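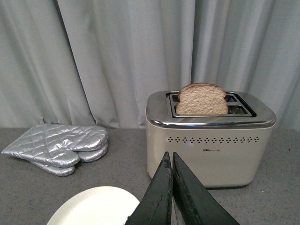 Wrist camera view, toaster station: slice in the front slot, mitts and plate to the left.

Tasavwood Toast Set

Version 2, released July

Summary

Tasavwood Toast Set is a collection of teleoperated manipulation episodes recorded by the Hedov student robotics club as its spring term project. It contains 1074 episodes of one arm with a two-finger gripper working at a tabletop kitchen station. The set was built to train and compare small imitation learning policies on hardware the club already owns.

Maintainers: Veikko Aaltonen (recording, calibration), Esperanza Bellamy (labels, splits, this file)

Tasks

toast_pick - grasp a slice standing in a slot and lift it clear of the toaster
toast_place - lower the held slice onto the plate
toast_insert - pick a slice up from the plate and insert it in a named slot
mitt_move - move the top mitt to a marked spot on the counter

The toaster is unplugged in every episode. Heating and the lever are outside the scope of the set.

Episode contents

Each episode is one folder:

wrist.mp4 - color video from the wrist camera
state.csv - joint positions, gripper opening, timestamps
action.csv - operator commands, same clock as state.csv
meta.json - task name, operator code, station layout, outcome

Video is recorded at 15 frames per second. State and action are logged at 40 Hz and are not resampled. The loader in tools/ matches each video frame to the nearest earlier state row. If you write your own loader, do not match to the nearest row in either direction, or the policy will see state from after the frame.

Outcome labels

Outcome is one of success, partial, or fail. For toast_pick, success means the slice is out of the slot and still held when the operator ends the episode. A torn slice is partial even if most of it was lifted. Labels were assigned from video by one club member and checked by a second. Disagreements went to Esperanza, and her label is the one in meta.json.

Splits

Splits are by recording session, so no session appears in both train and test. Version 1 split by episode and gave test scores that were too high. Results from the two versions should not be put in the same table.

Known issues

- Gripper opening drifts within long sessions. Veikko added a zeroing step before each session in version 2, but older sessions were kept as recorded. Check the zeroed field in meta.json.
- The fingers hide the lower front of the toaster during approach. Policies that need the base position should use more than one frame.
- Bread dries out over a session and gets stiffer. Slice age was not logged.
- The chrome top reflects. Brightness augmentation helped our baseline on toast_insert; color jitter made no difference.
- Operator codes were reassigned between terms, so the same code can refer to two people.

Baseline

The Russo config in configs/russo.yaml trains a behavior cloning policy on wrist video and state. It fits on the club's single desktop GPU. Run it once per task; joint training across all tasks has not been tested - the config will accept it, but the batch sampler does not balance tasks.

The Grellotico branch holds an unfinished version that predicts short action chunks. It does not load version 2 metadata yet.

Use

Free for teaching and non-commercial research. Please name the set and the version number in any write-up. Label corrections can be sent as a pull request against labels/fixes.csv, with the episode folder name and the frame where the problem shows.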